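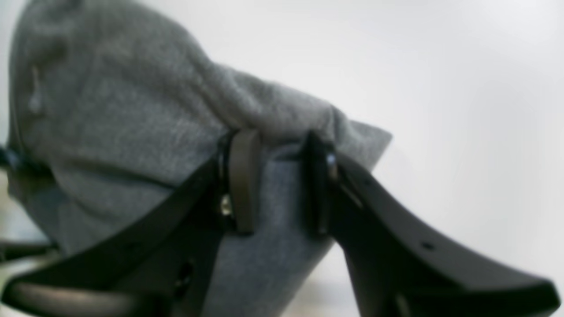
I love folding laundry. I have loved it for years, and I'm tired of pretending it's a chore I put up with, so let me make the case for doing it slowly, by hand, on a table, with nothing else going on.

Start with gray. A heathered gray knit looks like one flat color from across the room, and then you bunch it up in your hands and it's full of tiny specks, light and dark all mixed together. You don't notice that while you're wearing it. You notice it when you're hunting for the side seam at nine in the evening and your thumb runs over the ridge where the fabric puckers. Knits are forgiving, too. Fold one badly, shake it out, start over — it doesn't hold a grudge.

I learned from Yaneth Quispe, who had the apartment below mine on Sánchez Street and folded everything in thirds, dish towels included. I fold in halves. We argued about it for a whole winter and I still think I'm right about the towels.

Then there are the difficult pieces, which I've come to like best. Camouflage is my favorite. All that olive and tan and dark brown does exactly what it was designed to do, so the edges vanish the moment the cloth is crumpled, and you have to go by feel. Find a corner, any corner, and pull it toward you. The stripes will run one way on top and bend off in another along the folds, and for a minute it's a wonderful puzzle!
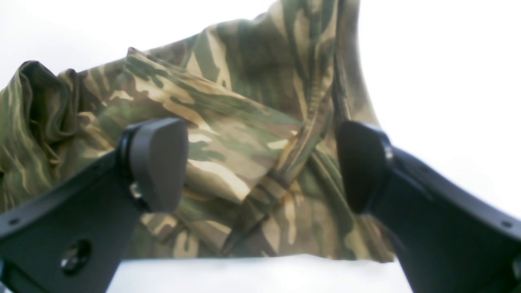

Kevin Huamán wrote to me after I made this argument in a shorter version last December. His view is that a pile is perfectly good storage, that clothes wrinkle in drawers anyway, and that he'd sooner have the twenty minutes back. Fair enough, Kevin. I'd only say that the twenty minutes are the part I want. I have 600 other ways to spend them and most of them involve a screen.

He's right that folding can turn into fussing. I once bought a Nemley folding board and used it for 7 shirts before it went behind the dresser. You need a clear surface and decent light, and you should stop when you're bored. The rest of the pile will keep until morning.

My one real rule is to look under the table before you quit. Socks go there. So do chargers, cords and whatever slid off the edge, and a loop of cable on the carpet will catch your foot sooner or later.
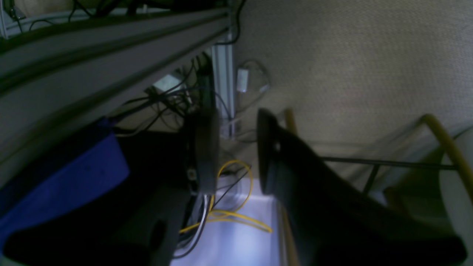
What to fold first

Big pieces, always. Sheets, then pants, then anything with a pattern you enjoy looking at. Save the soft gray things for the end, when your hands are warmed up and you've stopped checking the clock. Socks can wait for the movie.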